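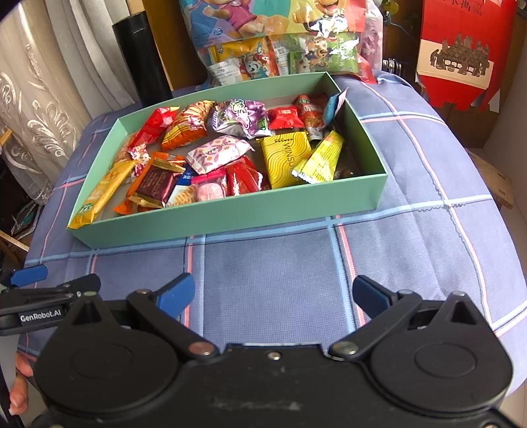
Hand-held gripper over the plaid cloth, with the box of wrapped snacks and candy behind.

Plinley Small Wraps, version 2
Demonstration set with training recipe, hand-held collection
Sold by Gevescombe. Licence per lab, download only.

What you get
Recorded demonstrations of a person working with small wrapped food items at a table, using hand-held grippers. Gripper opening and wrist pose are logged for each. There's also a training recipe, the session notes, and the evaluation log from our own bench. No hardware is included, and the licence doesn't cover any.

The claim
Plinley says a policy trained only on hand-held demonstrations will pick wrapped candy with a robot arm that never appeared in the training data. We've sold data long enough to be wary of that sentence. It usually rests on one table, one light and a patient person resetting the objects between tries. So before we listed the set, Raluca Zamfir and Onyekachi Okeke trained from the supplied recipe and ran it on our arm in February.

They ran 300 trials. An item lifted and held clear of the cloth counted as a pick, and 122 of the trials ended in one. Plinley's own sheet gives a much better number, but it counts contact with the item as a success if the wrapper moves with the fingers. We don't think a customer would call that a pick, and we've asked for the wording to be changed.

Where it falls down
Shiny wrappers are the main trouble. Foil picks up the room light differently at every wrist angle, and the policy tends to close early, a little above the item. Twist ends are next. The fingers go for the crimped end, which is the part that looks graspable and also the part that folds. Stick-shaped packets did better than we expected. 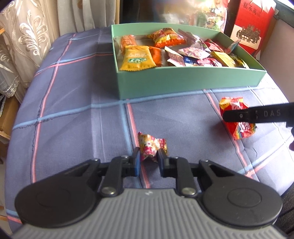 Patterned cloth is a harder question. Plinley argues that a plaid background forces the model to learn the object and ignore what's under it. Maybe. Paula Nistor retrained with the cloth masked out and got nearly the same behaviour, which doesn't prove much either way with this number of trials. We'd want the same objects recorded on a plain table before repeating the argument to anyone, and there's no plain table in version 2.

Picking out of a full box is worse than picking off the cloth, and the set's short description skates over this. Items lean on each other, and a good grasp on one drags its neighbour along. If your job is bin picking, please don't buy this set for it.

What we do like
The session notes are careful. Failed grasps are kept and labelled, 109 of them, and they were more use to us than the clean ones. Gripper opening lines up with the video, which we can't say for the Rollalar set we stopped listing. The recipe ran on the first try, on one ordinary graphics card — a small thing, but it saved Raluca a week.

Before you order
Check that your fingertips are close in width to the ones used for collection. Costel Ene at Mocanu tried the recipe with wider tips and the policy pushed candy across the cloth instead of closing on it. Check your camera position too. The view is from the wrist, and a fixed overhead camera won't do.

Our evaluation log is free to read without a licence. If you get a better result than ours, send the raw trial list along with the percentage and we'll add it to this page. Summary figures on their own we leave out.

Questions about the licence go to Emilian Enache at the Gevescombe desk. Refunds are possible until the first download.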